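# 浅木纹桌面常见问题

大家问得最多的就是这种浅色木纹贴面的桌子,我把回答过的都攒到这一页了。 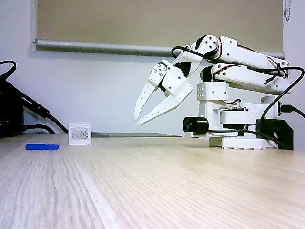
**Sirkside 共享工坊 · 桌椅家具组**

我在家具组管桌子,选板、装腿、擦胶印,什么都干一点。下面的回答全是我自己用下来的经验,想到哪儿写到哪儿,有补充的话直接在工坊群里喊我就行!

## 这个桌面是实木的吗?

不是,是木纹贴面。浅浅的底色,上面有米色和奶油色的条纹,一丝一丝往桌子后沿走。好多人第一次来都会伸手摸一摸再问我(我当初看样板的时候也摸了半天)。我自己挺喜欢这个颜色,屋里一下子就亮堂了,小螺丝掉上去也好找。

## 哪里买的?多少钱?

桌板是在 Purkari 订的,一块 829 元,不含桌腿。桌腿是另外从 Ngô 家具店配的,那家店可以单买腿,挺方便。价格是我们下单时候的,现在涨没涨我不清楚,想买的话自己去问一下。

## 桌子多深?放得下我的东西吗?

桌深 750 毫米。摆笔记本、工具盒、一盏台灯,前面还能空出胳膊的位置。要是想在桌上摊开大张图纸,建议两张桌子背靠背拼起来,我自己裁布就是这么干的,特别舒服。

## 平时怎么擦?

软布蘸温水拧干,顺着木纹擦,再用干布过一遍。油手印的话加一滴洗洁精。别用钢丝球,也别用带颗粒的去污膏!贴面的花纹就薄薄一层,磨花了补不回来,以前有一块板子就是这么报废的,我心疼了好久。

## 胶水、双面胶的印子怎么办?

先用吹风机的低档吹一吹,然后拿塑料刮片慢慢推,角度放平一点。剩下那层黏黏的东西,我用的是 Nurnar 的除胶剂,喷在布上再擦,别直接往桌面上喷,尤其是靠近封边的地方。第一次用的话,先在桌子背面找个小角落试试。

瞬干胶就麻烦多了。已经干透的那种,我一般放着不管,硬抠会把花纹一起抠下来。

## 可以直接在桌面上切东西吗?

求求了,垫一块切割垫。垫子在门口的架子上,大小都有,用完竖着插回去就好。刀痕在浅色桌面上倒不算很显眼,可是脏东西会卡进去,过一阵子就变成一条灰线,怎么擦都在。

## 热的东西能放吗?

电烙铁放烙铁架上,热熔胶枪底下垫硅胶垫。茶杯没关系,刚离火的锅就算了(对,真有人在工坊煮面,我不点名)。

## 要把台灯或者别的东西夹在桌边,会不会压坏?

会留印子,看你夹得多狠。我的习惯是在夹口和桌面之间垫一小块软木或者旧鼠标垫,拧到不晃就停。夹子长期不拆的,隔一阵松开挪个位置,顺便把底下的灰擦了。封边那一圈最娇气,别让夹子的尖角顶着它。

重的东西尽量往桌腿那边靠,底下贴毛毡垫,挪的时候抬起来,不要拖。

## 桌面边上翘起来了,怎么修?

翘得不长的话,拿木工胶和一根牙签就能救:胶抹进去,用纸胶带绷紧,放一晚上。3 厘米以内的我都这么修。再长就来找我,我用熨斗隔着布慢慢烫,这个活儿有点看手感,还是我来吧。

水要是已经渗进去、板子鼓包了,就没什么好办法。所以洒了水一定马上擦!

## 桌子晃怎么办?

先看地,再看腿。Ngô 那款桌腿底下有可以拧的脚垫,逆时针拧出来一点就高一点。要是拧完还晃,多半是桌腿上面的螺丝松了,六角扳手在工具墙左边。拧到紧就行,别使蛮劲,板子里的孔拧滑了还得重新打。

## 阳光会把颜色晒黄吗?

靠窗的那张我感觉比别的暖一点点,不过也可能是我看久了眼花。我的做法是中午把纱帘拉上,另外桌上的东西别老摆在同一个地方,不然哪天一挪开,底下一个浅色的方印子,怪难看的。

## 可以往桌上贴标签、画线吗?

贴纸胶带可以,最多留 2 天。铅笔可以,橡皮能擦掉。油性记号笔不行,酒精能擦淡,但凹进纹路里的那一点很难弄干净。要做定位线的话,我推荐那种细的和纸胶带,撕下来干干净净。

## 我想借一张回家用,行吗?

整桌不外借,太沉了,也不好搬下楼。不过我手里还有几块裁剩的边料,同一种木纹,做个小托盘或者显示器垫高架正合适。想要的话周日下午来家具组拿,带个结实点的袋子。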